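Drurmont Workshops, Unit 5: electrical and fire safety walk-round
Area: assembly and stores
Checked by: Senan Brennan
Month: October

1. Fire exits clear and unlocked: Yes. Rear door stiff at the bottom, needs planing.

2. Extinguishers in date: Yes, except the CO2 one by the Cairns store. Tag missing. Replacement ordered.

3. Parts bins clean, no swarf or liquid: Yes.

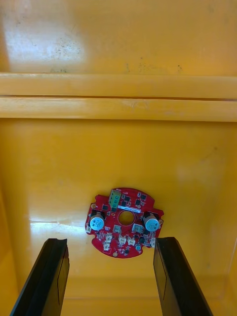 Item 3. Round red board in yellow bin, green terminal block fitted.

4. Portable appliance labels: 6 items overdue, all in the kitchen and office. Kettle taken out of use until tested.

5. Extension leads: One four-way block was plugged into another under the Oltura bench. Separated during the visit. 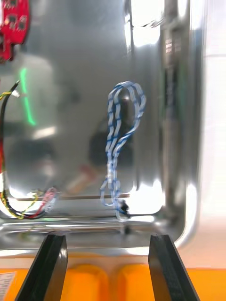 6. Emergency lighting: All fittings came on with the test key. The one over the stairs is dim and should be looked at before the clocks change.

7. Work surfaces clear of food and drink: Yes. Mugs found on the window sill, moved.
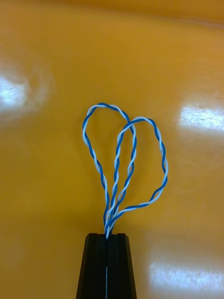 Item 7. Orange-yellow work surface.

8. Racking: Top bay marked 580 kg, label readable. Upright nearest the roller door is dented. Keep that bay unloaded until Irnska have inspected it.

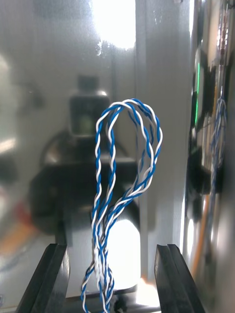 9. First aid box: Short of eye wash and medium plasters. Burn gel fine.

10. Accident book: Up to date, no entries since the last check.

Outstanding: items 1, 2, 4, 6, 8 and 9.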